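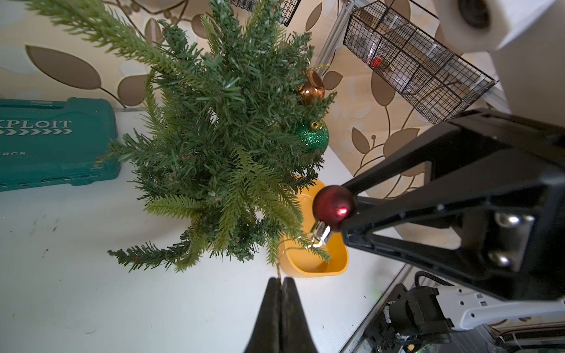
Pilen leads the Florar film prize shortlist

The shortlist for this year's Florar prizes was published on Tuesday at noon, and the small drama "Pilen" is in front with six nominations. Few people had expected this. The film opened in only 18 cinemas and it was shown for a short time, but it is named for best film, best screenplay, best editing, best sound, best costume and best first feature.

The big favourite before the announcement was "Leckie", the comedy about a ferry company which loses its only ferry. It received four nominations and is missing from the list for best film. On the other hand it is still the strongest name for the music prize, and many critics believe it will win there without difficulty.

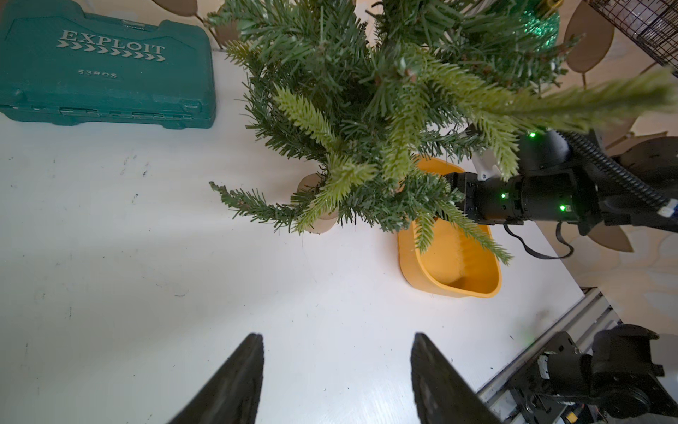

A teal toolbox on a white tabletop.

The juries have watched 37 films this season. The winners are chosen by the members of the Florar film society, some 3000 persons, who can vote by post or on the society's website until the end of January. Members who joined after the summer can also vote this time, and this could help the smaller titles.

In the documentary group the surprise is "Covex", a slow and quiet film about the last year of a paint factory. It was refused by two festivals in the spring and found a distributor only in October.

The ceremony is held in February and starts at 7 pm. "Pilen" returns to cinemas before that, first in the capital and one week later in the other towns. "Leckie" can already be rented at home.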